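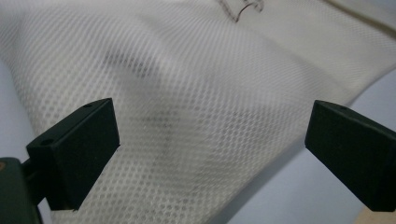 *White mesh fabric, close up.*

Hi Eirini, me again with the July update on the Ladus listening circles!

We've now met in all four parishes, and 56 people have come to at least one evening. That's well over the 40 I promised you in the application, and most of them came back for a second go. Parents of gay and lesbian kids are still the biggest group (I'd expected more young adults, but they seem to prefer the online chat we opened in the spring).

The welcome booklet is finished. We printed 200 copies and they went fast, mostly to the parish in Yule, where the priest put a stack by the door and talked about it after Mass. I'd love to do a second run before the fall retreat. Printing has cost us almost $570 so far, and the rest of that budget line is untouched.
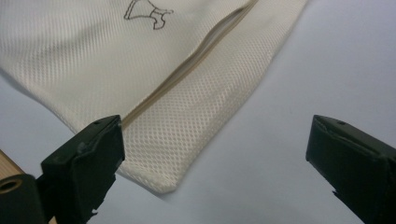 Vasco Coelho wrote to me after the last evening that he'd sat in the back pew for years and this was the first time he'd heard the word "gay" said in a church hall without somebody lowering their voice. He also wants shorter opening prayers and more time to talk, and a few others agreed with him, so we're trying that next month.

The one thing running behind is the training for parish staff. Our speaker had to cancel, and I'm still waiting on a new date from the retreat house at Hindumell. If they can't fit us in, I'll move it to the Ladus hall and let you know.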